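Robot firm bets on clearing dinner tables, one demonstration at a time

5 June

Plernance, a small automation company, says it has passed 464 recorded demonstrations of a two-armed robot tidying up after a meal, and wants many more before it lets the machine try the job by itself. The project is called Ema. Its backers talk about kitchens in care homes and canteens. What exists so far is a wooden table, some dishes, a rack and a lot of recordings.

The method is the fashionable one. An operator steers the two arms through the task from start to finish while cameras on the grippers and above the table record everything, along with the position of every joint. The recordings are then fed to a learning system, which is supposed to pick up the job from them in the way an apprentice might. Nothing in the present batch was done by the robot on its own, a point the company's announcement leaves until the fourth paragraph.
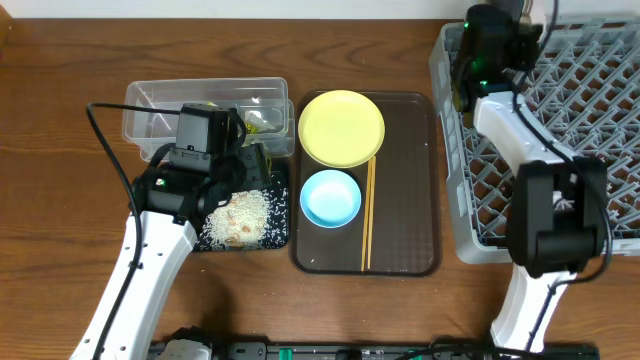 Igor Wieczorek, who runs the recording sessions, said each demonstration is checked before it goes into the collection, and that those with a dropped item or a long pause are put aside. He would not say how many had been thrown out. The question matters, as a system that has only been shown tidy work may have little idea what to do once a bowl slides away from it.

He was more open about the pace. A good operator can record 20 usable demonstrations in a session, he said, and tired operators produce jerky ones. "You can see it in the data after lunch," he said. "People start grabbing at things."

Plernance began recording in February with a target of 200, which it described then as enough for a first trial. The target was met and no trial was announced. Wieczorek said the early set turned out too uniform, with the crockery put down in much the same places each time, and that operators are now told to move things about between takes. That is sensible, though anyone who has followed this field will have heard it before. There is always another batch to come.

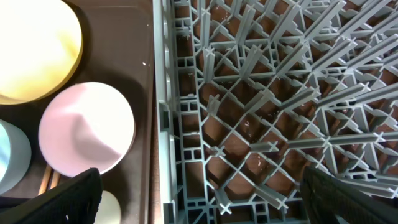
Ardeleanu, the catering group that has put money into the work, wants to see the robot deal with a mixed load of used dishes. It has set no date. A spokeswoman said the group was "encouraged by the volume of material", which is a measure of effort and tells us very little about whether the thing can stack a plate.

There is also the matter of comparison. Halon, a rival, published success rates for its own table-clearing machine earlier this year, and was criticised for testing it in the same room where its examples had been recorded. Plernance has promised to use 4 kitchens its system has never seen. It has yet to name them, or to say what score it would count as a pass.

Wieczorek said the demonstrations would be shared with university groups once faces and voices had been removed from the recordings. Asked whether that would happen before or after the first trial, he said it had not been decided.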